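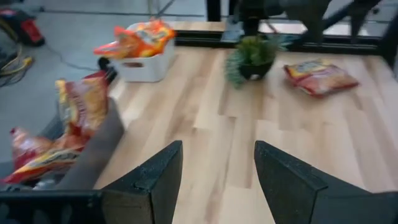
The snack drawer has to go

Chips don't stack, don't fold and don't stay put. Tamer Hattar has spent a good part of his working life on the problem anyway.

By Wednesday's standards the kitchen at Kiltden was tidy. By any other standard, no. Chips in the cereal cupboard. Chips on top of the fridge, going soft. A bag of something cheesy behind the toaster, clipped with a clothespin, dated two winters back.

Tamer Hattar looked at all of it for a while and asked for a bin.

He has been sorting out other people's kitchens for long enough to have opinions on everything, tea towels included, but it's the snacks he gets worked up about. Cans behave. Jars behave. Pasta more or less behaves. A chip bag is mostly air with a slippery skin on it, and you put it on a shelf and it slides off the shelf. You put three in a drawer and the drawer won't shut. You push the drawer, and now you have crumbs.

"People blame the drawer," he said. "Drawer's fine. Drawer was built for forks."

So, no drawer. What he does is get every bag in the house out onto a table. All of them, the good ones and the sad ones. A big table if you have it, the dining table if you don't. And then bins, open on top, nothing with a lid.

The open top is the thing he won't budge on. Lids look great in a catalog. In a real house somebody takes the lid off at four in the afternoon and it lives on the counter until the following spring. An open bin gets used by a tired person with one hand, and tired people with one hand are who eat chips.

Two kinds he likes. A soft gray one for the everyday stuff, the bags that get opened and closed and opened again. And a plain white plastic basket with a handle hole cut in the front, for the backups. The handle hole matters more than it sounds. You hook your fingers in and pull the whole basket off a high shelf, pick, shove it back. No reaching around in the dark up there.

Bags go in standing up. This is where I had been going wrong for years apparently. Flat on their sides they spread out and the bottom ones get crushed to powder. Upright, they lean on each other like people on a bus. You can read the tops. The one you want comes out without the other five coming with it.

They won't all stand. Half-empty ones slump, and that's ok, tuck those down low at the front so they get finished first. A bag poking up over the rim is fine too. Hattar is not a rim person. He has worked with rim people (his words), the kind who want everything level and hidden, and he says those kitchens last a week.

What about color? I asked, because I'd seen the pictures everyone has seen, the rainbow pantries. He made a face. Most chip bags are red, orange or yellow anyway, he said, go and look. Sort by color and you've sorted nothing. Sort by who eats it, or when. Lunchbox stuff. Movie stuff. Stuff for when people come over, which should go somewhere slightly annoying to get to, or it won't be there when people come over.

The family at Kiltden had a category I hadn't met before, which was "Dad's, do not." It got its own basket. High shelf. We'll see.

Ranis, the shop where Hattar gets most of his baskets, is a long low place out past the tire dealer. Opens early, closes when it feels like it. The owner keeps 28 sizes of plain plastic basket in stock and can tell you from memory which ones fit a standard upper cabinet. Most don't, by the way. Measure first. Inside the cabinet, not the door. The hinge side steals space you thought you had and there is no worse feeling than getting home with six baskets that are all a finger too wide.

I went with him in March and watched him turn down basket after basket. Too deep. Too floppy. Pretty, but the weave sheds. One had rope handles and he put it down quick. Rope gets greasy, he said, and you can't wipe rope.

Wiping is a big one with him. Chips leave dust, and salt, and a sort of orange film. Anything that holds them should be able to go under the faucet. Smooth plastic does. Lined fabric only sort of does, so shake it out over the sink every couple weeks and don't expect miracles. Wicker, never. Leave wicker for blankets.

Then there's the table question. Not every house has a cupboard to give to this. Treloar, the second place we visited, is a two-room apartment with one run of cabinets and all of it spoken for. There the bins just live on the table, at the back, out in the open. I thought it would look like a garage sale. It looked all right! What helps is one thing on the table that isn't a snack. A small fake plant does it, spiky green one, black pot, the cheapest kind. Hattar is unembarassed about fake plants. They don't drip and they don't die and they tell your eye that somebody meant the rest of it.

He puts it between the bins or just off to the side, never in front. In front, it gets knocked over by the first person who's hungry.

Also leave a clear patch of table. A good one. Bins creep forward otherwise, and then there's no room to eat, and eating was the idea.

Some numbers, for people who like them. The Treloar job cost 900 in local money less than the quote for a built-in pantry the tenants had been carrying around on a piece of paper. It took 2 hours with a break for lunch. The notebook where Hattar logs his jobs was up to 1,052 when I looked, and he swears more than half have the word "chips" in them somewhere. I did not check. His handwriting is terrible.

Not every one works. Lulham, a big shared house with a long hallway kitchen, went back to chaos inside a month. Too many people, too many diets, one person who buys in bulk and won't discuss it. Hattar went back, took out half the bins, and gave each person one. Just one. When it's full you stop buying. There were words over that, I gather. But the bins are still in use and the top of the fridge is bare.

If you only do one bit of this, he'd have you do the first bit. Everything out, on the table, at once. You'll find doubles. You'll find a bag you'd have sworn you finished. Check the dates, and squeeze each one a little, a sealed bag should push back. If it's gone flat while it's still sealed, there's a hole somewhere and they'll be stale. Toss it.

Open ones: fold the top down, press the air out gently, roll, clip. Roll toward the back so the name faces you. Clips go in the bin with the bags, loose, in the bottom. Not in a clip drawer. He has seen a clip drawer, at the far end of a kitchen from the chips, and he still talks about it.

I did my own the night I got home. Dumped the lot on the table, found four open bags of the same tortilla chips, ate one of them standing up. Two bins from under the stairs, rinsed, dried, filled. The drawer has forks in it again. There's a bag left over that won't fit either bin and it's lying on the table by itself, and I keep walking past it and taking a few.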